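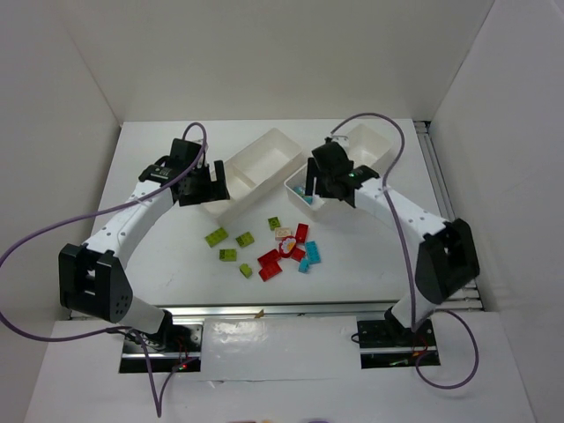 Configurer la relance des paniers abandonnés dans Dretora

Prérequis : un compte administrateur et un domaine d'envoi validé.

1. Ouvrir Réglages > Commandes > Relances.
2. Activer l'option « Panier abandonné ».
3. Fixer le délai du premier envoi à 2 heures.
4. Choisir le modèle de message – le lien de reprise {cart_url} est obligatoire.
5. Exclure les clients ayant déjà commandé avec la même adresse.
6. Enregistrer, puis envoyer un message de test.

Si le lien renvoie l'erreur 368, régénérer la clé de session et recommencer le test.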